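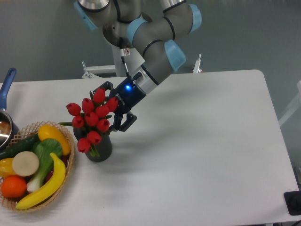 Draltetti Recipe Cards, README

Print | E-mail

Hi, and thanks for downloading this! Draltetti is my typed-up version of the recipe cards that Yvonne Clegg kept in shoeboxes for most of her life. There are 1,261 cards, one row per card, all in a single CSV file. I did the typing, Bit-na Noh did the checking (and caught a lot of my teaspoons that should have been tablespoons), and Yvonne sat with us and told us what the smudges said.

I cook from it myself, so it's arranged the way I like to look things up. If you're after nutrition numbers, there aren't any. Yvonne never wrote those down and I wasn't going to guess.

What's in the file

There are 13 columns. The ones you'll use most are title, ingredients, method, oven, serves and source. Oven temperatures are in Fahrenheit, copied as written, so "hot" stays "hot" and "medium, but watch it" stays that too. Source is whoever Yvonne got the card from. A fair number just say Štěpánek, a neighbor of hers who baked a lot and apparently never measured anything. 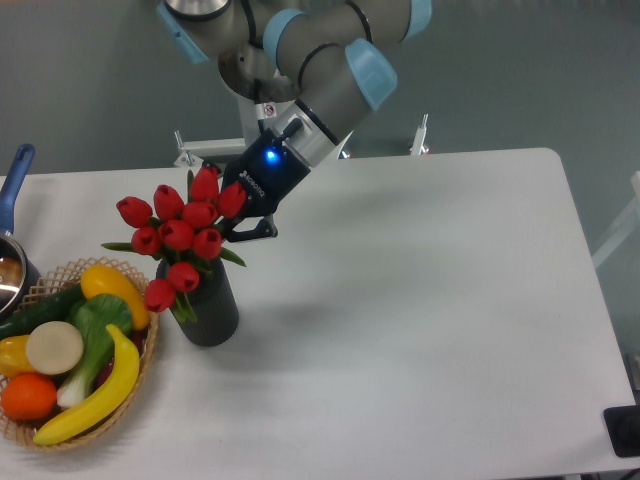 How we typed things

Misspellings on the card are kept in the title column and fixed everywhere else. Fractions are written with a slash (1/2, never 0.5). If a card had a second version squeezed in at the bottom, it goes in the notes column, and I know that's clumsy, but splitting them into two rows made the card numbers a mess.

Blank means blank on the card. A question mark means we argued over it and gave up!
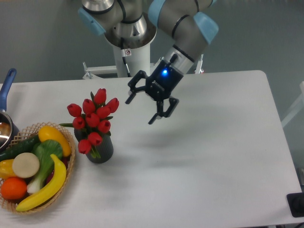 3 min read

The index came later. Bit-na wanted to search by ingredient, so we made a second list that gives every ingredient one plain name, and 470 names made the cut. "Scallions," "green onions" and "spring onions" are all under scallion now. Shortening was a headache because some cards only name the brand, Gukness or Tenis, and those two don't behave the same way in a pie crust. I left the brand names in.

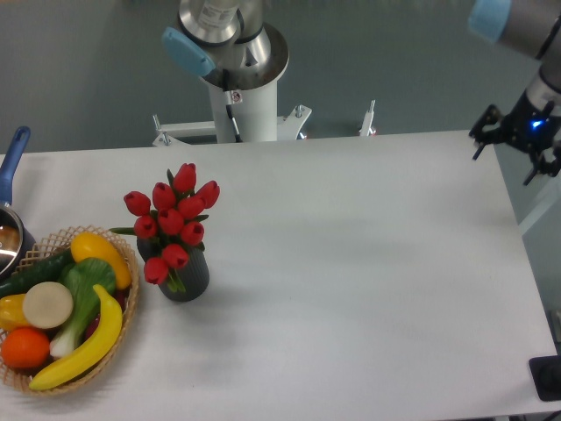
Vegetables gave us more trouble than the cakes did. Yvonne's cards say "cuke," "cucs" and once "the long green one," and Bit-na asked whether we needed separate names for slicing and pickling kinds. The dark green one lying in the basket is what I'd call plain cucumber, and that's the name the index uses unless the card says pickling. Same deal with squash, where summer and winter get their own names and everything else is just squash.

Known problems

Cards 88 to 96 are out of order. A few serves values are silly (one soup claims to feed 60, and Yvonne stands by it). The jam recipes follow old canning habits, so please check current safe canning advice before you put anything on a shelf.

Using it

Cook from it, print it, fix my typos. If you share a copy, please keep Yvonne's name on it. I'm hoping to get the holiday cookies in by November.

Last updated August 9, 2019

Print | E-mail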